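The step Paul didn't see

A robot went down a laundry step in Nemville and took a clothes airer with it. No one hurt. What went wrong started a long way from the laundry

July 3, 2026

Start with the noise, because everyone in the house does. Like a wardrobe going over, the homeowner told me, and she was two rooms away with the kettle on. Her dog went under the couch and stayed there till tea.

The thing that fell was Paul. Paul is a home-help robot from Clarum, wheeled base, one arm, weighs 52 kilos with the battery in. It carries washing. Fetches a bottle off a bench, opens a door if the handle's not too stiff. Three of them were out in ordinary houses around Nemville in June on a supervised trial, and this one had been told to take the towels to the laundry.

The laundry's a lean-to. Someone's dad built it. There is a step down into it of eight centimetres, old grey concrete below, cork tiles above, and in the afternoon the whole lot sits in the shade of the hot water tank. Paul rolled up to it, didn't slow, and went over nose first. Arm out. The airer saved the arm, more or less. The homeowner's mum had been pegging socks on that airer ten minutes before.

That last bit is why I'm writing this. A bent bracket is a bent bracket. A woman of eighty-odd with a bad hip standing on the low side is a different story, and Clarum to its credit didn't try to tell me otherwise.

The first call was a bad sensor

It's always the sensor, first day. The technician pulled the downward-looking range finder from under the front bumper, wiped it, bench tested it. Fine. Tested it again with the connector wiggled. Still fine. Went through the log and there it was in black and white – the sensor had reported the drop. On time, right number, well before the edge.

So it saw the step. Or part of it saw the step and another part talked it out of it.

Malsha Navaratnam runs the test side at Clarum and she went through the log with me on a screen in the lunchroom, eating a pie with the other hand. She talks fast. The robot has two ideas of the floor, she said. One is from the range finder, which is a cheap part and noisy, forever reporting holes where there's black tile or a shiny bit of lino. The other is from the camera. The camera model has a go at saying what's floor and what isn't, and when the two disagree, a third bit of software decides who gets believed.

"It believed the camera," she said. "It nearly always believes the camera. We taught it to."

Taught how? In simulation, mostly. Cirkstead is Clarum's simulated house, a set of rooms drawn by computer that Paul's software can be driven through all night with nothing getting broken. Nearly 2000 runs went into the version that was on the robot in June. Doors, beds, chairs, things left on benches. Different colours of floor. Shadows, plenty of those.

And no steps. Not one. Every floor in the place was built dead level with every other floor.

Once you know that the rest more or less falls out. In Cirkstead a dark shape on the floor was a shadow, and you could drive on it. A line where one colour stopped and another started was a change of room, and you could drive on that too. Whenever the range finder cried hole it was wrong, every time, run after run, as the simulated one had been given noise to match the real one and there were no holes to find. So the software learnt to tune it out. Perfectly sensible thing to learn, in there.

Then you give it a real lean-to with grey concrete in the shade.

Navaratnam didn't dress it up. She'd signed off on the test plan herself. There was a line in it for steps and stairs, marked for the next round, and the reasoning had been that all the trial houses were single storey. Which they are. Somebody ticked "no stairs" on the site visit form. True again. One step isn't stairs, not if you're filling in a form with a dog barking at you.

I asked why the robot didn't have something dumber underneath, a plain cut-off that stops the wheels whatever the clever part thinks. My old robot vacuum has one. She put the pie down. It did have one, she said. Early on. It kept stopping dead in doorways on the metal strips and people got fed up, so it was moved up into software where it could be "weighed against other evidence". Her fingers did the quote marks.

It's back now. Hard-wired, range finder straight to the brake, no vote. The three robots were recalled the same afternoon and haven't been in a home since. They do stop in doorways again. Someone has to come and tap them on the shoulder, so to speak, and Clarum reckons it can live with that for a while.

The site form's been rewritten too. It asks for any change of level at all, and wants a ruler laid against it. And the plan for Cirkstead is a lot of digging – drop some floors, raise a few others, put a ramp in, and do it without changing how the rooms look from above. Same colours, same shadows. So that colour and shadow stop being the answer.

Two views of Cirkstead. The one with the red counter has a wide bluish shadow across a pale floor. In the bedroom, look through the open door, where cream floor changes to a grey-lavender one.

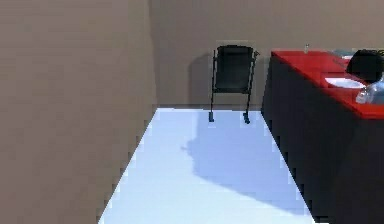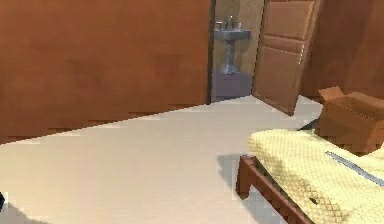

Whether digging holes will do it, I don't know. Navaratnam doesn't either, or wouldn't say. Her worry is the next thing, whatever else every room in there happens to agree on. She has started a list. Floors that are wet. Rugs with a curled corner. Glass doors, which she underlined. A pet asleep in a patch of sun.

I drove back past the house on the way out of town. The homeowner had painted a yellow line along the laundry step, for her mum, she said, she'd been meaning to for years. I asked if she'd have Paul back. She'd think about it. The towels had been folded realy well.

Clarum says it'll want a second site visit before any of the robots go back out. Hers is first on the sheet, and Navaratnam is doing that one in person, with the ruler.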